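Home | Newsletter | Sites | Tools and Parts | Contact

August
By Min-kyu Cheon

Relabeling the patch panels at Killell

This month I want to write about labels. It is not an exciting subject, and I know some readers will go directly to the parts list at the end. But we finished the work on the Killell cabinets, it took longer than I promised, and Anjani Santoso asked me to put down what we did so the Brosenitz group can use it.

The problem is old. When the cabinets at Killell were filled the first time, every installer used his own system. One row of ports was numbered from the left, the next row from the right. Some cables had a paper flag with a room number, and the rooms were renumbered later. In total there are 1,910 copper ports in the building, and before we started, a technician who got a call about a dead outlet had to take a toner and go looking. Youssra El-Sayed kept a notebook for a while with the time she spent on this. I have seen the notebook and it is painful to read.

We agreed first on the name of a port, before we printed anything. The name has four parts: the cabinet letter, the panel number counted from the top, the port number counted from the left, and the floor of the outlet. So B-08-20-3 is cabinet B, panel 8, port 20, and the outlet is on the third floor. We discussed whether to include the room. Jong-dae Ryu was in favor, and his reason is a good one, a technician wants to know the room. I was against it, as rooms change names and floors do not. In the end the room is in the database only. If you look at the label, you know the two ends of the cable well enough to start walking.

The second decision was the label material. We use three kinds now. For the panels it is a flat strip that goes in the holder above the ports. For the cables it is a wrap label with a clear tail, which goes around the jacket and covers its own print. For the outlets it is again a flat label, with smaller text. Please do not use the flat type on a cable. It holds for a few weeks and then it opens like a small flag, and after that it is on the floor of the cabinet.
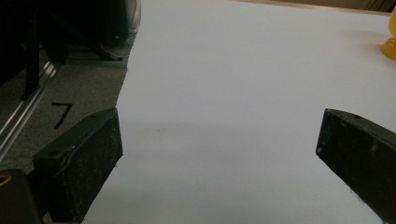
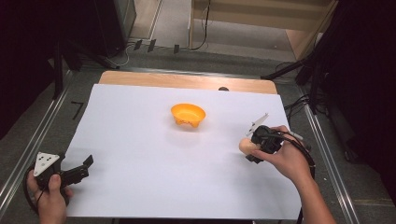

The place where you prepare the labels deserves more attention than we gave it at the beginning. In the first cabinet we printed, cut and sorted on top of a cardboard box, and we lost labels all the time, and two strips went to the wrong panel. Then Da-eun Ban made us stop and set up a real bench outside the room. She covers the tabletop with a big sheet of white paper, as on the table here, and it is a simple trick that I now recommend to everyone. You can write the panel numbers directly on the paper with a marker and put each strip next to its number. When the cabinet is finished you fold the paper with all the scraps inside and throw it away, and you start the next cabinet with a clean one.

About the order of work. We did one panel at a time, from the top of the cabinet down. One person stands at the cabinet and reads, the other sits at the laptop and confirms. First test the port with the toner, then write down the outlet, then put the cable label 8 centimeters behind the plug, then go to the next port. The panel strip goes in last, when all ports of the panel are known. If a port can not be traced in five minutes, leave it, put a piece of yellow tape on the plug and continue. We came back for the yellow ones in a separate evening. Most of them were cables that ended above the ceiling and had no outlet at all.

Do not pull out a patch cord in order to read it better. I write this because I did it myself, at 10:40 in the morning, and it was the cord for the phones at the front desk. They were polite to me.

For the database we kept the spreadsheet that Villanueva already uses, with a new column for the old name. The old name is more useful than I expected. People in the offices still have the old sticker on their wall plate in their memory, also when the sticker is gone, and they will call and say "my port is 114". Please keep this column for one year at least.

A few points for Brosenitz, where the work will be done next:

Your cabinets are more shallow than ours, so measure if the cable label can be read with the door closed. If not, put it closer to the plug.

The label printer stops when the room is very warm. Leave it on the bench outside and carry only the finished strips in.

Order the wrap labels in the correct width before you begin. The narrow ones fit the thin patch cords, but on the thicker shielded cables the clear tail is too short to cover the text. We had to order again and waited 20 days.

Ask for the floor plans early. We received ours when two cabinets were already finished, and then we found one outlet that was on a different floor from what everybody believed.

The template for the strips and the empty spreadsheet are in the shared folder, under Padel, which was the working name of the project and which we never changed. If you correct an error in the template, send me a short message so I can correct the printed copy that hangs in cabinet A.

Recent items
Cleaning fiber connectors before you blame the switch
Villanueva: new cable tray over the loading door
What to keep in the spare parts drawer
Horizontal or vertical cable managers, by Jong-dae Ryu
Parts list for August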